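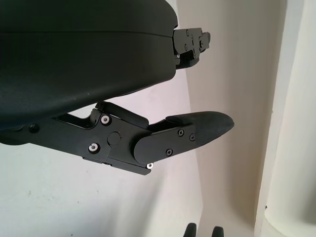 Jun 14, 2025

Wrist cam self-mask, continued. Branch sorkier-mask, rebased on main this morning, one conflict in the launch file (kept mine).

Problem as left yesterday: depth filter drops the static polygon for the gripper, but the polygon was drawn with the jaws fully open. As they close, the lower finger sweeps out of it and the planner gets a blob of occupied voxels a few cm from the tool flange. Every approach then fails with start state in collision. Gadisa saw the same thing on the Traltow cell in October and got around it by clearing the octomap before each plan. I don't want to do that here, we lose the shelf edges.

Replaced the polygon with a rendered mask. URDF meshes, current joint state, camera intrinsics, render at half resolution, dilate, upsample. Dilation is 19 px for now. Anything smaller leaks at the fingertip pads, where the mesh is the old rigid tip and the real pad is longer. Latifa has the correct pad mesh somewhere, ask her.

Replayed the Nismont bag, 3601 frames. Old mask: 1849 frames with at least one self-voxel. New mask: 600. Better, but all the leftovers are during motion and none with the jaws still, so it smells like timestamps and not geometry.

Checked. Joint states are stamped on receipt in the driver node, images on exposure start. Render node was taking the latest joint message instead of interpolating to the image stamp. Switched to a buffered lookup with linear interpolation. Haven't rerun the full bag, only the first closing sequence, and that one is clean.

Also:
- housing fills a lot of the near field. Depth on it is garbage (too close, matte black), so I'm skipping the render for that link and using a fixed region. Saves a bit of GPU time.
- pale walls give sparse stereo returns. Holes there are not the mask. Julián, please stop filing these against me.
- linkage cutouts: dilation fills them in. Fine for us, we never need to see through the finger.
- mask topic is latched for no reason, remove.

Open:
- full rerun with interpolation, same bag
- pad mesh, then try a smaller dilation
- Bláthnaid wants the mask exposed to the grasp scorer too. Needs full res, check what that costs
- extrinsics file still says Sheehan in the header. Values match ours, header doesn't. Fix before merge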